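Three Places to Eat in Hurkside

22 December 2023

My sister moved to Hurkside in April, and I have been going up to see her more often than I expected to. It is two hours on the train and the last part is slow, so I usually get in hungry. Her apartment has a kitchen the size of a closet and she doesn't like cooking, so we go out. I have now eaten at most of the places within walking distance of the station and a few that aren't, and I want to write down what I thought before I mix them up.

I should say that I am not a food writer. I pay for my own meals and I order what I feel like. If you want to know about plating, there are better blogs.

Brosa

Brosa is on the corner across from the station, at the bottom of the hill. It used to be a shoe store and the big display windows are still there, so anyone in the front seats gets looked at by people waiting for the bus. Ask for the back. The back room is warmer and has proper chairs, and the door doesn't open onto your neck every few minutes.

The menu is one page, with grilled meat on the left and everything else on the right. I have had the lamb twice and it was good both times, a little charred at the edges and pink in the middle. It comes with flatbread and a pile of raw onion with parsley. The second time I asked for extra flatbread and was charged for it, which is fine, but the menu doesn't say so. My sister gets the bean stew every time. It comes in a clay dish, so hot that she can't start on it until I am half done.

The potatoes are the weak point. They are cut too thick and some of mine were hard inside. I would skip them and get the eggplant with walnut instead. It is served cold, and one plate is enough for two.

They have a long list of wines and no beer on tap. The house red is decent. The white was too sweet for me. Lunch for the two of us, with one glass each and coffee, has never taken more than an hour, and I have never needed to book. In the evening you do. We walked in without a booking once, in November, and were sent away.

Mok

Mok is harder to find. You go up Mill Street past the pharmacy, take the passage next to the dry cleaner, and it is at the end behind a green door. There is a sign, but it is on the inside of the glass and there was steam on it when we went. I walked past it the first time.

It is a noodle place. There is a counter along the wall and a few tables, and you order at the register before you sit down. The broth is the reason to go. I had the one with beef and pickled greens, and I finished all of it, including the part at the bottom where the chili collects. My sister had the plain chicken one and said it needed salt. There is soy sauce and vinegar on every table, so this can be fixed.

The dumplings come steamed or fried. Get them fried. The steamed ones stuck to the paper and came apart when I picked them up, and most of the filling went into the dipping sauce. The filling was pork and cabbage with a lot of ginger. There is a mushroom one as well, which I haven't tried.

No alcohol at all. They have a cold barley tea that comes in a tall glass and is free with the soup, and a plum soda that isn't. They don't take cards for small orders. The man in front of us had to go back down to the bank machine by the pharmacy while his noodles sat on the counter, so bring some cash.

It closes early. The posted hours say nine, but they were putting chairs up well before that on the night we went, and we ate the last of our food with the lights half off. I would go for lunch or a very early dinner.

Dallarberg

Dallarberg is the one everybody in town told us to go to. It is the old inn up on the ridge, and you need a car or the number 18 bus, which goes up every hour and stops right at the gate. The last one down leaves before most people would want dessert. We took a taxi back, and it was not cheap.

The dining room is lovely. It has a low ceiling, a tiled stove in the corner and thick curtains, and from the window tables you can see the whole valley. We didn't get a window table. We were put near the kitchen door, next to a birthday party of what looked like three generations, and they were having a better time than we were.

I started with the smoked trout, which was very good. It came with horseradish cream and a slice of dark bread that tasted of caraway. If the meal had stopped there I would have no complaints. For the main course I had the venison, and it was dry. The red cabbage next to it was fine and the dumpling was heavy. My sister had the roast duck and liked it more than I liked the venison. She gave me some of the skin, and she was right about it.

The wait between courses was long. I don't mind a slow dinner, but we had eaten all the bread and there was no sign of more. When I asked, it came right away, so perhaps you just have to ask.

For dessert they bring a cart. I had the apple cake and would have it again. It is served with sour cream on the side – not whipped cream, which I think is better with something that sweet. The pear brandy is made on the property and they pour a generous glass.
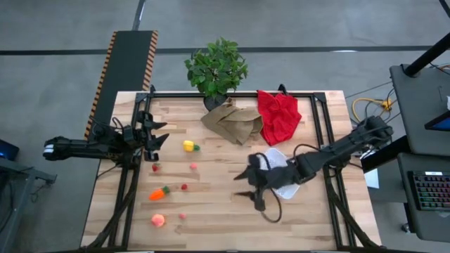
Two black robot arms
Wooden table with toy food and a white mesh basket

If I had to pick one for somebody with a single evening in Hurkside, I would say Brosa, with a booking, at the back. Mok is the one I think about most when I am at home, but it is more of a lunch. Dallarberg I would do again in summer, when they open the terrace, and I would order only the trout and the cake.

A few smaller things, for anyone planning a trip.

The bakery inside the station is better than it looks. The poppy seed rolls are gone by mid-morning, and the cheese ones hold up well on the train. The coffee there is weak. There is stronger coffee at the kiosk on the other side of the tracks, but you have to use the underpass and you might miss your train.

The market is in the square by the church. It is mostly vegetables and honey, and there is a woman who sells smoked sausage from the back of a van. I bought two and ate one on the bench. They keep for a week in the refrigerator if you wrap them in paper. Plastic makes them sweat.

The pizza place next to the movie theater is not worth your time. We went because it was raining.

Most kitchens in town stop serving between lunch and dinner, and they are strict about it. We came down from a walk in the middle of the afternoon and ended up eating potato chips in the park. If you are going up to the ridge on foot, take a sandwich.

Several places will also be closed from Christmas until after New Year. Brosa had a note on the door saying so, and I would call before making the trip to any of them. My sister is coming to me this time, so I will be cooking, and I still haven't decided between a duck and a ham. She has asked for the bean stew. I have the beans soaking now and no clay dish to put them in.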